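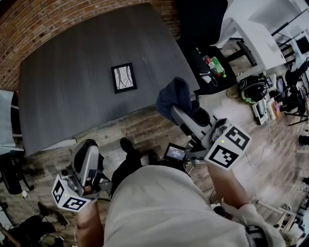 How many demos does it take before an arm can fold a shirt without somebody steering it?
More than the sales page says. We recorded 312 by hand before ours did a plain T-shirt on our own table, and it still chokes on anything with a collar.

Home | Forums | Teaching & Teleop | New Posts | Log In

We use cookies to keep you signed in. Accept | Manage

hagos_ejigu wrote:
OK, 312 on your own table. What happened on a different table? That's where every one of these claims falls apart for me. We did cloth with the Hadgu arm all last spring, got a lovely success rate in our room, then moved it to the Sukville shop and it grabbed air.

benchrat80 wrote:
It dropped by a lot. I don't have a clean number and I'm not going to make one up. Lighting was different and the table was a couple of inches lower.

zinash.e wrote:
That's a height problem, and you fix it by collecting at more than one height. Handheld grippers make that cheap. You pick them up, walk to the next table and keep going. Try that with a leader arm bolted to a bench.

hagos_ejigu wrote:
Cheap per demo, sure. But a person holding two grippers moves like a person. They lean over the table, they twist a wrist in ways the arm can't reach, and then you throw out the take. What's your discard rate, Zinash?

zinash.e wrote:
Last batch was 992 takes and we kept over 80 percent. Most of what we tossed was lost tracking, where somebody turned a gripper so the markers were hidden. Reach was a smaller pile than I expected.

hagos_ejigu wrote:
Kept by whose standard? If the filter only checks that the tracking held, you're keeping plenty of motions the arm can't follow.

zinash.e wrote:
We replay every one in sim against the arm's joint limits before it counts. I said that in the March thread.

kavska_owner wrote:
I've gone the other way. Remote control with the Kavska rig, slow as molasses, but whatever I record the arm has already done, so there's nothing to argue about. I get maybe a third as many takes in an afternoon. For cloth I'd still pick it.

benchrat80 wrote:
Cloth is where I hated remote control. No feel at all. You pinch the table, you pinch two layers when you wanted one, and you don't find out until you lift. With a gripper in my hand I can tell.

kavska_owner wrote:
You can tell. Does the robot get that? Unless there's a force sensor in the jaws you're teaching it a decision you made with information it won't have.

hagos_ejigu wrote:
^ This. Nobody selling these kits wants to talk about it. Zalley's page has a whole section on "natural touch" and the log file is pose and jaw width.

zinash.e wrote:
Fair point on touch, I don't have a good answer. The camera picks up some of it, like how the fabric bunches. I wouldn't call it solved. I'd still rather have 992 imperfect takes than the 2 good ones some people post videos of.

hagos_ejigu wrote:
Run it on a table it hasn't seen and post the failures too. I'll check back Friday.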